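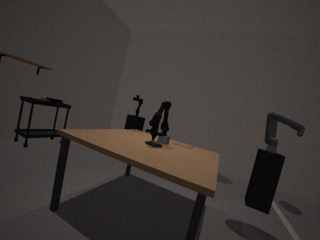
Irkedton 木工爱好者社 · 互助问答区

实木桌面用木蜡油还是水性漆?家里有小孩,天天在上面吃饭

提问:豆沙包不加糖
分类:表面处理 / 家具翻新

各位前辈好,我是新人,潜水快半年了,第一次发帖,话有点多,大家见谅哈。

上个月从老房子里搬出来一张实木大餐桌,我外婆留下来的,榉木的(搬家师傅说的,我自己不太会认)。桌面原来刷的那层清漆已经不行了,靠窗那一头发黄,中间被砂锅烫出两个白圈,还有一片摸上去黏黏的,擦多少遍都黏。我老公说干脆铺块桌布算了,我不甘心,这么好的木头盖起来多可惜!

所以我打算自己打磨了重新做。现在的进度是:旧漆用刮刀刮掉了一大半,剩下的准备拿砂纸磨。砂纸我买了100目和200目的两种,店里的人说够了,可我看网上有人磨到更细,又有点没底。

然后就卡在最后这一步了,到底上什么?

我看了好多帖子,越看越糊涂。有人说木蜡油好,手感像木头本身,坏了哪里补哪里。又有人说木蜡油娇气,杯子放一晚上就一个圈。水性漆那边也是,有人说结实好打理,有人说刷出来像盖了层塑料,而且新手一定会刷出刷痕。我在店里看到 Brito 的木蜡油和 Lurier 的水性漆,价钱差不多,站在货架前站了二十分钟,最后空手回来了。

我家的情况:
两个大人一个三岁的娃,一天三顿都在这张桌子上吃,娃还喜欢拿勺子敲桌子。
热汤热锅经常上桌,虽然有隔热垫,但总有忘的时候。
没有专门的工作间,只能在阳台和客厅之间的过道里弄,通风还行,灰有点大。
我没有喷枪,也不想买,只有刷子和旧T恤。
预算不想太高,砂纸刷子加涂料全算上,控制在700块以内。

还有一个小问题,桌子背面要不要也上?背面反正没人看,我想偷个懒。

谢谢大家!

补充:有人私信问我桌腿,桌腿的漆还好好的,颜色比桌面深,我不打算动。

回答一:老榆木疙瘩

你这个情况我投木蜡油一票。

我家餐桌也是自己做的,木蜡油用到现在第六个年头了,两个儿子在上面写作业、吃火锅、拆快递,什么罪都受过。桌面当然不是新的样子了,有划痕,有一块颜色深一点,可我觉得挺好看的。关键是修起来真的省事,哪块花了就拿细砂纸顺着木纹轻轻蹭几下,擦一点油上去,第二天就看不太出来了。水性漆要是伤到漆膜底下,局部补容易留一圈印子,想弄得一样就得整面重来,到时候你又得把餐桌腾空好几天,一家人端着碗站着吃。

说说我自己的做法吧,供你参考。

先把旧漆清干净,这个千万别糊弄。你说有一片发黏,那片要多磨一会儿,漆没磨透的地方木蜡油吃不进去,干了以后一块亮一块暗,跟地图似的(我第一张桌子就是这样,气得我晚饭都没吃)。100目先走一遍把残漆去掉,换200目把前面的砂痕磨平。到这里其实已经可以上油了,磨得太细木头表面太光,油反而吃得少。一直顺着木纹磨,别画圈,手工打磨画圈的印子上完油特别明显。

磨完把灰弄干净,先吸尘器再用微微潮的布擦一遍,等它干透。

然后上油,就用你那件旧T恤,棉的,洗过很多次不掉毛的最好。倒一点点在布上,薄薄地擦开,记住是薄薄地!新手十个有九个上太厚,厚了表面就干不了,过一个礼拜还粘手。擦完等十几分钟,再拿一块干净的布把浮在面上的全部擦掉,看着像白干了一样就对了。隔一天再来第二遍。餐桌我会做三遍。

特别特别要紧的一件事:擦过油的布不要团成一团扔垃圾桶,会自己发热,弄不好真的会着火。要么摊开平铺在室外晾干,要么泡在水里,装进能盖严的铁罐再处理。家里有娃更要当心。

做完以后头两三个礼拜别用湿抹布使劲擦,水洒了马上擦掉,让它慢慢硬透。娃吃饭那头你可以先铺个餐垫顶一阵子。

背面我建议也上一遍,不用讲究,擦一遍就行。

差点漏了,罐子上写的完全固化时间一定要看,没到时间别让娃直接在桌面上抓东西吃。

回答二:Elaine Barbosa

我来唱个反调哈哈。我两种都做过,三岁的娃加上天天热汤,我会选水性漆。

楼上说的都对,木蜡油的手感我也喜欢,可是他没怎么提平时要伺候。我那张油面的桌子,每年至少要补一次油,酱油、番茄酱、红酒,洒了不马上擦就渗进去。我女儿三岁那年用水彩笔在桌上画了一只(她说是)长颈鹿,油面那张到现在还能看见脖子。后来给我妹妹家做的那张用的是水性漆,同样的水彩笔,湿布一抹就没了。

刷痕这个事没有想的那么可怕。我的经验是这样的:

刷子别省钱,买毛软一点的合成毛刷,专门刷水性漆用的。猪鬃的吸水会变软塌塌,很难刷平。我在 Brurbridge 那边的五金店买过一把,用了好几年了,每次用完马上冲干净。

水性漆上去会让木纤维竖起来,摸着毛毛糙糙的,第一次做的人都会吓一跳。所以我会在上漆之前先用湿布把桌面擦一遍,等干,用细砂纸轻轻带一下,第一遍漆干了以后再带一下。这一步你手上的两种砂纸都偏粗了,得另外买一张细的,320目或者400目都行,一张没几块钱。

刷的时候一条一条从头拉到尾,别来回蹭。水性漆干得快,刷过的地方看着有一点不匀也别回头去补,越补越花。天热的话挑早上或者傍晚刷。

你说过道灰大,那就刷之前把地拖一遍,等灰落一落,刷的时候别让人走来走去。我都是星期天一大早趁全家还在睡的时候弄,刷完泡杯茶坐在旁边守着猫。

买哪个牌子我不好说,Lurier 的我只用过一次半光的,味道不重,干了有点发青白,榉木上还好。你要是喜欢那种暖暖的颜色,先在桌子背面找个角落试一块。塑料感主要是高光的问题,买哑光的会好很多。

热锅这个,说实话两种都扛不住直接放,隔热垫该用还得用。

背面同意楼上,要做。榉木本来就爱动,只封一面,两面吃水汽的快慢不一样,时间长了容易翘。我妹妹那张就是偷了这个懒,现在一个角下面垫着纸板。

回答三:路过的13楼

直接铺块软玻璃,又便宜又省事,我家铺了好多年了

提问者回复:豆沙包不加糖

天哪谢谢你们写这么多!!13楼的朋友,我老公看到你的回答非常高兴,拿着手机给我念了两遍……

看完两位的我想了一晚上,打算先拿一块搁板试试,一半木蜡油一半水性漆,晾好了让娃在上面吃几天饭再说。布的事情真的吓到我了,我本来肯定就随手团了扔厨房垃圾桶的。背面也老老实实做。

再问一下 Elaine,哑光的时间长了,手肘经常蹭的地方会不会磨亮啊?我坐的那一边我老爱趴着看手机。

Elaine Barbosa 回复 豆沙包不加糖

会一点点,我妹妹家那张侧着光能看出来,正着看不明显。真介意的话就买半光的。

老榆木疙瘩 回复 豆沙包不加糖

搁板最好也找榉木的,松木试出来颜色和吃油都不一样,没法比。五金店要是有边角料,问他们讨一块就行。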